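Operador(a) de teleoperação para bancadas bimanuais: candidaturas abertas

Entidade: Valdebenito, Sistemas de Manipulação
Produto: kit Tokano (bancada de dois braços)
Local de trabalho: Kirkinell, piso técnico
Regime: presencial, contrato a termo com possibilidade de renovação
Referência: VAL-417

Enquadramento

A Valdebenito comercializa e apoia o kit Tokano, uma bancada bimanual destinada a laboratórios, escolas técnicas e equipas de integração. O kit é fornecido com estrutura em perfil de alumínio, dois braços com garras de dois dedos, câmaras de pulso e software de registo de episódios. A versão atual inclui um pacote de tarefas de cozinha, no qual os braços pegam em pratos e os colocam num escorredor ou numa prateleira. O pacote está em revisão até fevereiro, data prevista para a entrega da segunda versão ao distribuidor Pleltthorpe.

Procuramos operadores para executar as tarefas do pacote, registar episódios válidos e reportar os defeitos de hardware e de software detetados durante a utilização. Não se trata de uma função de investigação. O trabalho é repetitivo, com critérios de aceitação fixos, e exige atenção constante à posição dos dedos da garra em relação ao rebordo das peças.

Funções

Teleoperar os dois braços de uma bancada Tokano segundo o guião de cada tarefa.
Repor a configuração inicial da mesa entre episódios, com as peças e as posições indicadas na folha de sessão.
Classificar cada episódio como válido, parcial ou rejeitado, com o respetivo código de motivo.
Verificar no início do turno o aperto dos grampos e das bases dos braços, o percurso dos cabos e a calibração das garras.
Registar quedas de peças, colisões, perda de sinal das câmaras e paragens de emergência.
Redigir, no final de cada semana, uma nota curta sobre o comportamento do kit. As notas são lidas pela equipa de produto e anexadas ao processo de revisão.

Requisitos

Ensino secundário completo ou curso profissional. Formação em eletrónica, mecatrónica ou automação é valorizada, mas não é eliminatória.
Boa coordenação motora bimanual e visão normal ou corrigida, incluindo distinção de cores. Parte dos guiões identifica as peças pela cor.
Capacidade para trabalhar de pé ou sentado durante períodos prolongados.
Leitura de documentação técnica em inglês.
Conhecimentos básicos de Linux na linha de comandos (navegar em diretórios, iniciar um processo, consultar um registo).

Experiência anterior com braços robóticos não é necessária. A formação inicial decorre na própria bancada e termina com uma prova de 57 episódios consecutivos, avaliados segundo os mesmos critérios da produção.

Condições

Turnos de manhã ou de tarde, com pausas obrigatórias entre blocos de operação.
Subsídio de formação de 495 euros, pago no final do período inicial a quem conclua a prova.
Seguro de acidentes de trabalho e calçado de proteção fornecido pela empresa.
A meta do pacote em revisão é de 3475 episódios válidos, distribuídos por todos os operadores. Não existem prémios individuais por volume.

Processo de seleção

A triagem é feita com base no currículo e num questionário técnico de resposta curta. Os candidatos selecionados são convocados para uma sessão prática em Kirkinell, na qual operam o kit com acompanhamento e executam duas tarefas do pacote. Não é necessário preparar materiais. Recomenda-se roupa de manga justa e cabelo apanhado.

As candidaturas devem ser submetidas através do formulário na página de recrutamento da Valdebenito, com indicação da referência e do turno pretendido, até Sáb 20 setembro. Candidaturas incompletas não são consideradas. Todos os candidatos recebem resposta, incluindo os não selecionados.

Os dados pessoais são tratados apenas para efeitos deste recrutamento e eliminados após o encerramento do processo, salvo autorização expressa para integrar a bolsa de operadores.

O posto de trabalho e as peças

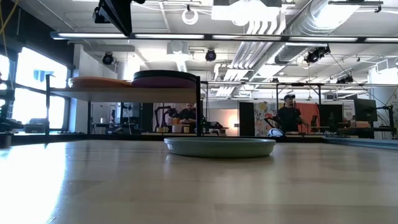
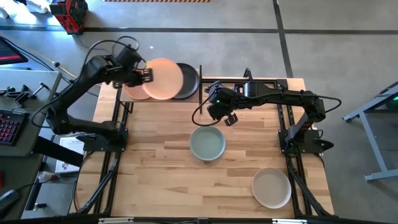
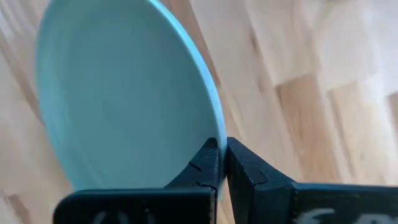
Tarefas com pratos, pacote de cozinha. Na segunda imagem, a garra esquerda em contacto com o prato laranja; na terceira, um prato verde-claro seguro pelo bordo inferior.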